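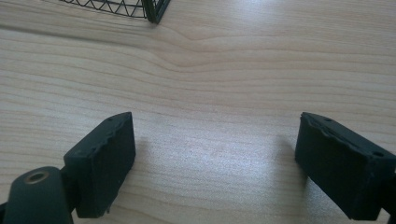
Week two of swapping between the Trernier fingers and the Mrema ones, and I've got opinions now. Thread!

Trernier first. Lovely smooth squeeze, but 21 minutes to change a set over?? My coffee was stone cold by the end of it.

Mrema is a five minute job. Bit heavier in the hand – I only really notice after lunch.

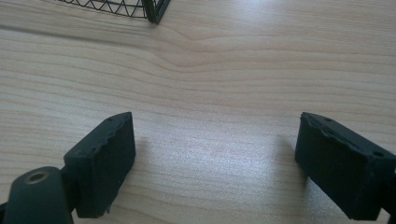

Pad wear is what I'm fussiest about, cos the Flusbridge controller hates a sloppy edge. You can see the little nicks along the top rims of both fingers, and I'd want those tidied up before I trust any numbers on thin stuff like cards or washers.

Gasier camera next, 96 grabs per set – same favourite mug every time. Anyone run theirs past 4000 cycles? Keen to hear what colour your pads went.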